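Lumton Robotics Club — Fastard Arm Set-Up Guide
Section 4: Gripper Set-Up and the Soft Goods Task
Revised April 1, 2019. Section maintained by Nisreen Tannous.

Complete Section 3 (arm homing) first. If the arm has been moved by hand with the power off, home it again.

4.1 Mounting the gripper

1. Set the arm to PARK and switch off the motor supply. Leave the controller on.
2. Seat the gripper on the wrist plate with the cable exit facing the elbow.
3. Tighten the four wrist screws in a cross pattern. Use the short hex key only.
4. Plug in the gripper cable, then the wrist camera cable. The connectors are keyed.
5. Switch on the motor supply and wait for the steady green light.

CAUTION: Do not plug or unplug the gripper cable with the motor supply on. The driver board has no protection against this.

4.2 Zeroing the fingers

1. Open the Moussa console and select Gripper > Zero.
2. Press Close. The fingers should meet without pushing the wrist sideways.
3. Press Set Zero, then Open.
4. Read the open value. It should be 775 counts, plus or minus 20. Outside this range, repeat from step 2. After a second failure, write the value on the fault sheet and use the other gripper.

NOTE: Values saved before June of last year belong to the old fingers. Do not load them.

4.3 Grip limits for fabric

1. Select the Soft profile. Closing force is limited to 200 on the console scale.
2. Set approach speed to 19. Higher settings carry the fingertips past the stop point before the limit trips.
3. Set Hold to ON and Auto-Retry to OFF.

The Soft profile is for cloth and bedding. For the block and bottle tasks, go back to Standard — the Soft profile will drop a full bottle.

4.4 First pinch on the comforter

The practice piece is a quilted comforter. Lay it over a second fabric of a clearly different color, so the edge is easy to find in the wrist view. Leave the wrinkles in. Teams are scored on loose bedding, and a flat piece gives misleading results.

1. Jog the wrist over the comforter with the fingers open.
2. Lower in small steps until the fingertips reach the fabric. Watch the wrist view, then check from the side.
3. Compare the wrist view with Figure 4-1. 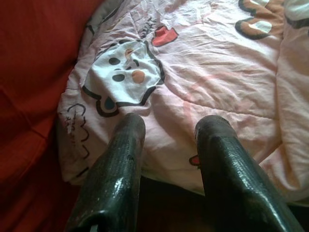
Figure 4-1. Wrist view with both fingertips at the pink comforter. Red fabric at left.

4. Confirm that there is a gap between the fingers and that both tips are in view. If one tip is missing, check the camera bracket.
5. Press Close and wait for the force reading to settle.
6. Raise the wrist slowly. Stop if the fabric pulls tight.
7. Lower, press Open, and back away before moving sideways.

CAUTION: Keep hands off the fabric while the fingers are closing. One person drives, one stands at the stop button.

NOTE: Deep shadow between the fingers can confuse the Bovero edge finder. Turn on the bench lamp or pick the grip point by hand.

Log each attempt before starting the next. Go to Section 5 for fold routines.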